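Okstead sets its robot budget

I popped into the Okstead test kitchen on August 8, 2024, hoping for a biscuit and a quick chat, and came away with a news story instead! After months of going back and forth, the kitchen has settled what it will spend on its first gripper arm, and Anneli Kiiskinen (she looks after equipment there) was happy to go through the sums with me.

The arm itself will be hired from Prellitz for 6 months at a total of £3,628. Another £3,030 has been put aside for fingers, a wrist camera, fitting and training, and I must admit I hadn't expected the extras to come so close to the price of the main thing. Anneli hadn't either, the first time she saw the quote.
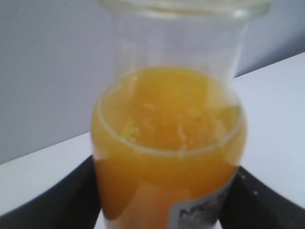

A jar of orange liquid between the gripper fingers, from the wrist camera.

Glass is where most of the arguing has been. Ludger Ehlers wanted the cheaper hard fingers, Anneli held out for a second, softer pair, and in the end the softer pair went on the order (Ludger took it very well, I thought). They've also agreed to pay for 8 training sessions up front, which brought the price of each one down a bit.

Buying outright is still on the cards. The hire runs out in February, and Prellitz will knock part of the fees off if Okstead decides to keep the arm. Anneli wants a spare set of fingers written into that deal before she signs anything.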